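Heads up before you clone this: the folder is big (mostly scanned PDFs), so grab only `tables/` if all you want is the numbers.

# Dituldale council primary, candidate statements and filings

I started this because I got tired of hearing "she never said that" at the Dituldale candidate nights. So I sat down and typed up what the people running for the open council seat have said on the record, plus their campaign finance filings, and put it all in plain CSV files. I'm Rokeya Fakir, I live in the Pokberg precinct, and I do this at my kitchen table, so please be kind about the commit messages!

Last updated 1 Mar 2018.

## What's in it

- `tables/statements.csv`: 600 public statements, one per row, with speaker, place, topic and a link to the source
- `tables/donors.csv`: 400 itemized donations, copied from the paper filings
- `scans/`: the filings themselves, as PDFs
- `notes/`: my running notes, which are messy

The candidates covered are Marwa Bouzid, Lahcen Tazi and Abdelghani Soliman. Hajar Ait Brahim dropped out before the ballot was printed, but I kept her rows because the other three keep quoting her on the bus levy (and her filings were by far the neatest).

## How I coded the topics

There are 7 topics: roads, transit, schools, zoning, police, taxes and "other." Every statement gets exactly one. Zoning and taxes overlap a lot, and I went back and forth on the whole Ouazzani warehouse fight before deciding it's zoning, always, even when somebody is really talking about the tax break. If you disagree, filter on the word "Ouazzani" and recode it, it takes two minutes.

I typed quotes as spoken, ums removed. If a candidate gave the same line at two events, it's in there twice. I like being able to see how often Tazi repeats the pothole line!
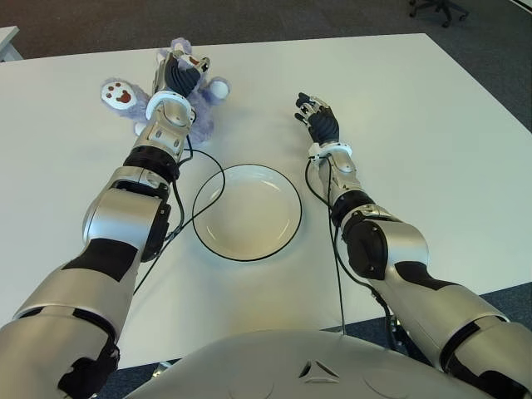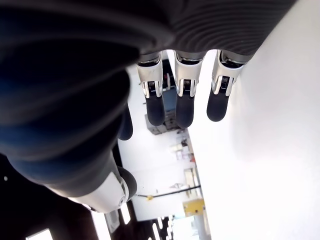

*Robotic hands, one of them (first picture) holding a pale purple stuffed toy.*

## Known problems

- 6 rows in `donors.csv` have a blank employer field. It's blank on the paper too, so I left it.
- Soliman's January filing was amended. Both versions are in `scans/`, but only the amended one made it into the table.
- Radio interviews are thin. I only caught the ones that were posted online afterward, and Bouzid does more radio than anyone, so she's undercounted. Please don't publish a "who talks the most" chart from this.
- Dates use the day the statement was made, except for mailers, where I used the postmark.

## Opening the files

Everything is UTF-8 with commas and a header row. Excel sometimes mangles the accents in street names, so import through the data menu instead of double-clicking. I do my own cleanup in a little script called Cilludex (it's in the root folder, no dependencies), which trims stray spaces and flags duplicate donor names. It does not merge them. Two people named the same thing at different addresses stay two people.

## Fixes and additions

Open an issue with the row number and a link to a source. Screenshots of somebody's post are fine if the original link still works. I won't take anything from private group chats, so please stop sending me those.

I check issues on weekends. The next round of filings is due in May, and I'll add them once I've got the scans from the clerk's office.

## License

CC BY for the tables. The scans are public records, so do what you like with them.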